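Dual Credit and Early College > Transfer of Credit
Thread: Rasent dual enrollment - did the credits really move?

quadrangle_mom
My junior got a packet from Rasent College offering dual enrollment at the high school. $300 a course, up to 14 credits by graduation. The flyer says the credits are "widely accepted." Accepted by whom? The counselor told me not to worry, so now I'm worried. Has anyone here gotten these onto a transcript somewhere else?

transcript_hound
"Widely accepted" usually means accepted as electives. That's a very different thing from counting toward a major. Ask for the course-by-course list from each school your kid might apply to. If Rasent won't tell you where its students have transferred, there's your answer.

bevel42
I'll be the one to disagree. My daughter took four of these and Forsberg State took every one, 14 credits in all. She started with her writing requirement done and also had the intro manufacturing class out of the way. She liked that one enough to switch majors. They did a lab day at the college's Rernside campus.

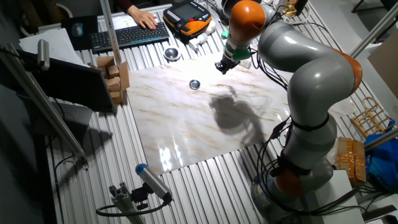 The orange and gray arm.

So before everybody piles on, it worked fine for us.

transcript_hound
Glad it did. But did Forsberg count the manufacturing class toward her program, or as free elective hours? People say "they took all 14" and then find the degree audit says something else in November.

bevel42
Writing counted as writing. The other three came in as electives. She needed electives anyway.

transcript_hound
So one out of four did what the flyer implies. And she paid for four.

bevel42
She paid $300 a course. The same class at Forsberg is $700. I can do that math.

offcampus_ed
It's only a saving if she would have paid the $700 for that class. If she still needs the same number of semesters because of how the major is sequenced, you spent money to get a lighter schedule. That may be worth it to you, but I wouldn't call it saving.

Also look at the admission rules. The Rasent page I read asks for a placement score OR a counselor's signature. A signature is not much of a bar. My son got signed off for a math class he had no business being in and ended up with a D, and that D is on a college transcript for good. He has to send it with every application.

quadrangle_mom
Wait, it has to be reported even if he doesn't want the credit?

offcampus_ed
Every school he applied to asked for all college work attempted. All of it. Find out the drop date before day one. Ours was 19 days after the start and the first graded test came after that.

rilletti_alum
I did the Rilletti Early College version, which is the same idea with a different name on the letterhead. Mine transferred okay because I stayed in state. The part I'd question is the teaching. Two of my "college" classes were taught by my regular high school teachers out of the regular high school book. Good teachers, but I was not ready for how fast the real thing moved.

bevel42
That wasn't our experience at Rernside. The lab day was run by college staff and the kids went through the building in small groups.

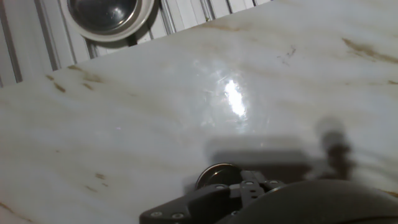 Marble counter, white ribbed panel behind it.

rilletti_alum
How many lab days were there, though? One?

bevel42
One per term. The rest was at the high school.

transcript_hound
Then it's a high school class with a field trip. I don't mean that as an insult, but the receiving school's registrar may look at it exactly that way. Some departments want a syllabus and the instructor's credentials before they'll match a course. Save every syllabus now. Trying to get one three years later is miserable.

quadrangle_mom
Okay, I called. Rasent says they "do not guarantee transfer to any institution" (this is also in the packet, on the back, in gray type). I asked for a list of schools and was told to check with the schools. I asked about the drop date and was told it would be in the orientation email, which goes out after you pay.

offcampus_ed
After you pay. Sure.

bevel42
To be fair, no college guarantees transfer anywhere else. Forsberg doesn't either. Have her take the writing class and skip the rest if you're nervous.
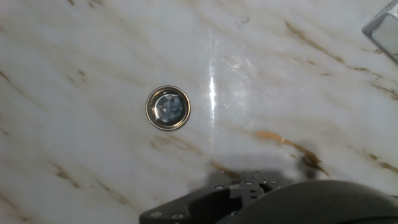 Marble pattern and a little round drain.

transcript_hound
Writing only is a reasonable plan. I'd still get the match in writing from the admissions or registrar's office at the top two schools on her list. An email is fine. A phone call is worth nothing when the audit comes out wrong.

quadrangle_mom
I've emailed both. One sent back an auto-reply with a link to a database, and Rasent's writing course is in it as a direct match. The manufacturing one isn't listed at all. Still waiting on the second school. I'm holding the check until I hear from them.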